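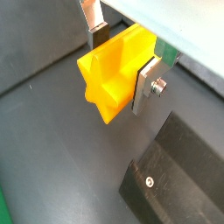
Yellow star block, six points.

Jandancombe Games
Drusatholm team meeting, minutes
27/07/2023, online, text channel

Present: design, code, art, both moderators, wiki editor. Sound sent apologies and written notes.

1. Minutes of the last meeting
Agreed with one change. Item 4 should say that the ferry to Julier costs silver, not gold. The copy on the wiki has been corrected.

2. Matters arising
The login page fix went live and no new complaints have come in. The item about duplicate keys is still open. Code has been able to repeat the fault only when a player leaves the Delorme vault while a trade window is open. Trading inside the vault is switched off until it is sorted out. Moderators to put a notice on the front page.

The request for a darker text colour in the journal was done in May and should have been closed then. Closed.

3. Inventory limit
The longest item. The current limit is 12 slots for new players and a lot of them fill up before they leave the first island. Design proposed that quest items should no longer take up a slot. Code said this was possible but that quest items would need their own tab, and the inventory page is already slow on phones. Art would prefer a tab to a longer list.

One moderator was against the change. Choosing what to drop is part of the early game and several older players have said they like it. The other moderator said older players have bigger bags and don't have the problem.

Agreed to try the separate tab on the test server. Limit for ordinary items stays as it is. To be looked at again once people have played with it.

4. Julier market
Prices at the Julier market have drifted. A storm lantern was listed at 3640 silver last week, against a shop price of 900 in Delorme. The wiki editor pointed out that most players don't know the Delorme shop sells them, as the shopkeeper only appears after the bridge quest. Design did not want a price cap. Suggested instead that the shopkeeper is moved to the near side of the bridge. Agreed. Dialogue for the bridge quest will need two lines changed, and the line about "the far bank" has to go.

Market listings that have expired are still showing in search. Code knows about this.

5. Summer event
The event needs to be ready to test before the next meeting. Map is finished apart from the cave. Art has done the tents, the boats and the night version of the harbour. Still to do: the banner and the cave entrance.

There was some discussion about whether the fishing contest should be scored by weight or by number of fish. Weight was used last year and players with the best rod won every round. Design will write up a version where everybody borrows the same rod at the start. Prizes to be hats again.

Sound's notes say the harbour music is done but loops badly. A shorter version will be uploaded. Sound also asks that the gulls be turned down, which was agreed without discussion.

6. Moderation
531 reports were handled since the last meeting. Most were about names. The name filter blocks several ordinary words, including part of the word Drusatholm, so players can't use the name of the game in a guild title. Moderators to send code a list of words that should be let through.

Two bans were appealed. One was lifted and one stands.

Moderators asked again for a way to see old names on an account. Code will add it to the moderator page after the event, and not before.

7. Wiki
The crafting pages are out of date from the rope recipe onwards. The wiki editor would like recipe changes to be sent over on the day they go live. Design agreed to do this. The old maps of Julier will be kept on a separate page, marked as old.

8. Any other business
Art asked if the loading screen tips could be rewritten, as three of them refer to the removed stamina bar. Anyone can add new tips to the shared file. Please keep them to one line.

The test server will be down for an evening while it is moved. Notice to follow.

Actions
Code: quest item tab, expired listings, vault fault
Design: shopkeeper move and dialogue, fishing contest rules
Art: banner, cave entrance
Sound: shorter harbour loop, gulls
Moderators: front page notice, word list
Wiki: crafting pages, once recipes are sent

Next meeting: date to be set in the channel.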